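Jul 27, 2018

Quick one this month as we're up to our elbows in jam. Back to normal length in September, promise. Or as normal as it gets.

## Apricots, while they last

So the apricots came early. I had a whole plan for this issue, it was going to be about flatbreads, and then two trays turned up from the Rilline stall and you can't argue with a ripe apricot. Flatbreads next time.

If you've only ever had the supermarket ones, hard and a bit woolly, please don't judge the fruit on those. Cooking sorts them out anyway. Even a dull apricot goes sharp and deep once it's had heat and sugar. Colour changes too, gets much darker.

What I've been making, in order of effort:

- roast apricots, no effort
- jam, some effort, mostly stirring
- the frozen yoghurt thing, hardly any effort but you have to be in the house

Recipes for all of them below. Scribbled down fast, so read each one through before starting. I usually don't and I usually regret it.

### Roast apricots

Halve them, stones out, cut side up in a dish that fits them snugly. Spoonful of honey over, a squeeze of lemon, a knob of butter if you're feeling it. Hot oven, 200C or 180 fan, until the edges catch and there's syrup in the bottom of the dish. Twenty minutes is usually enough. Very ripe ones want less.

Eat warm with cream. Or cold for breakfast. Or squash a couple on toast with ricotta and a grind of black pepper, which I know sounds like a café menu but do try it.

They keep 2 days in the fridge, covered. After that they go slumpy and you should put them in a crumble.

A few people have asked if you can do this with peaches. Yes. Longer in the oven, and quarter them if they're big. Plums, also yes, but plums want more sugar than you think. Nectarines I haven't tried this year.

### The jam

Small batch. I've given up on the big preserving pan, takes an hour to come up to the boil and then I've nothing to put it all in.

- 1kg apricots, stoned weight
- 700g sugar, ordinary granulated
- juice of 2 lemons
- splash of water, just to stop it catching

Chop the fruit roughly. Layer it with the sugar in a big bowl, lemon juice over, cover and leave overnight. Next day it'll be swimming. Tip the lot into your widest pan with the water if it looks like it needs it, low heat first until there's no grit left when you rub the spoon against the side. Then up high and boil properly.

Stir more than you want to. Apricot sticks. Start checking for a set after ten minutes, cold saucer in the freezer, blob of jam, push it with your finger. Wrinkles, done. Runs, not done. Take the pan off the heat while you're testing or it'll go past the point while you're staring at a saucer.

Mine's always a soft set with that amount of sugar. If you like to stand a spoon in it, go up to 900g. And with less sugar it won't keep as long once opened, so fridge, and eat it up. Clean hot jars obviously. Fill them right up, lids on straight away.

Skim the foam at the end, not the whole way through. I used to skim constantly and throw half of it away.

Someone wrote in asking about the kernels, cracking the stones and putting one in each jar like granny did. I leave them out. They contain something that turns to cyanide when you eat it, and if you want that almond taste a few drops of almond extract at the end does it.

### Frozen yoghurt cups

Which is what the children want, and what I want too if I'm truthful.

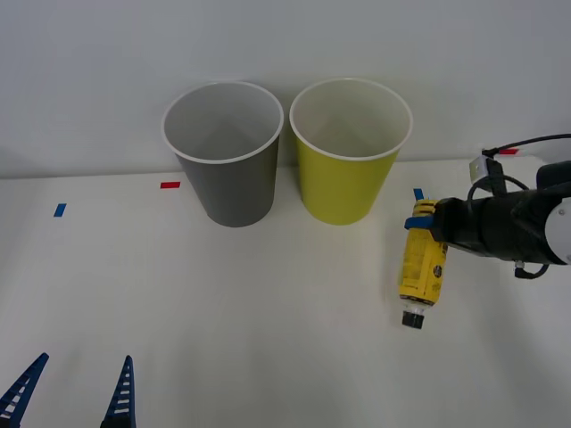
## How to make them

Makes 9, depending on the cups.

- 300g roast apricots with their syrup, cold
- 500g thick greek yoghurt, full fat
- 4 tablespoons honey, maybe more
- pinch of salt

Blitz half the apricots smooth. Mash the other half with a fork so there's some lumps. Stir honey and salt into the yoghurt, taste it. It should be a bit too sweet, freezing knocks it back. I forgot this the first time and they came out tasting like cold nothing.

Fold the smooth apricot in but not all the way, you want streaks. Spoonful of the lumpy stuff in the bottom of each cup, yoghurt on top, another little bit of lumpy. Bang the cup on the worktop to get the air out. Not too hard.

Lolly stick in the middle. If it won't stand up, freeze for an hour first and then push it in. Then leave them at least six hours, overnight is better. To get them out, tear the cup if it's a paper one, or hold a reusable one under the warm tap for a few seconds and twist.

Low-fat yoghurt goes icy. Just saying. I've tried it so you don't need to. Coconut yoghurt works nicely if you're off dairy, use the thick kind and a bit more honey (or maple syrup if honey's out as well). Not for babies under one with the honey in, swap that for mashed banana.

For grown ups: a tablespoon of amaretto in the smooth apricot. No more than that or they won't freeze hard. Label them!! Seperate shelf.

## Other fillings, as asked

Raspberry and lemon curd. Don't blitz the raspberries, just crush them. Curd in ripples.

Banana and peanut butter. Very filling, more of a lunch. Runny peanut butter is easier to swirl, the stiff sort sits there in a lump and then you bite into it.

Coffee and condensed milk. Strong coffee, cooled, small amount. Leave out the honey completely as the condensed milk does all that. These melt fastest of the lot, so eat over the sink or send people outside.

Cucumber and mint, suggested by a reader. I made it. It was fine. I wouldn't make it again but if you like a face mask you'll like this.
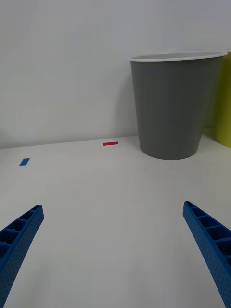 Also had a go at a layered one, raspberry then plain then apricot, freezing each layer before the next. Looks lovely. Took most of a day and they got eaten in under a minute, so I'd keep that for a birthday. If you do it, an hour between layers is plenty, it only needs to be firm enough to hold the next one. Let it go rock hard and the layers slide apart when you bite.

And don't fill to the top. It expands a bit and you get a yoghurty shelf in the freezer. Leave a finger's width.

## Things readers sent in

Lots of post after the strawberry issue, thank you. Can't answer it all but a few bits.

**Strawberry sauce gone brown.** Probably cooked too long, or in an aluminium pan. Use stainless or enamel, pull it off sooner than feels right, and put the lemon in at the end.

**Can I use frozen fruit in the jam?** Yes, from frozen, skip the overnight bit. Slightly softer set. Weigh it frozen.

**Meringues weeping.** Oven too hot or sugar not properly beaten in. Rub a bit between your fingers before it goes on the tray, if it's gritty keep going. And don't make them on a really muggy day, they just go sticky whatever you do.

**What do I do with the syrup left in the roasting dish?** Drink it! Or fizzy water, ice, spoonful of syrup, mint. Also good brushed over a plain sponge while it's still warm.

**Your shortbread spread everywhere.** Sorry. That was my typo, it should have been 300g flour and I'd put 200. Corrected on the website. If you've printed it out please scribble the right number on.

## Bits and pieces

The Flullgate summer market has moved into the hall while the square's dug up. Same stalls, more echo. Rilline are there with apricots until they run out, and cherries too if the birds have left any. Get there early, the split ones are sold off cheap and they're perfect for jam.

Marti, the little bakery by the bridge, is doing an apricot and almond slice. I've had it. I've had it a number of times now. They won't give out the recipe and I've asked nicely. I think there's brown butter in it. If anyone works it out write to me.

The preserving class at Catum is full, sorry, it went quickly. There's a waiting list, and a second one in September on chutneys and pickles. Bring your own apron and a jar or two to take things home in. Vinegar smell stays in your hair so don't plan dinner out afterwards.

We're at 1,621 subscribers as of this morning, hello to all the new ones. Back issues are on the website under Archive, the search box there is rubbish so try the month instead. If you're after the tomato tart it's under pastry, not under tomatoes, I'll move it when I get a minute.

Next issue: flatbreads, finally. Plus what to do with a glut of courgettes, as I already have one and so does everyone on my road. If you've got a courgette recipe that isn't soup or cake, send it over. Photos welcome, even bad ones.

Right, saucer's in the freezer and the pan's spitting. Must go.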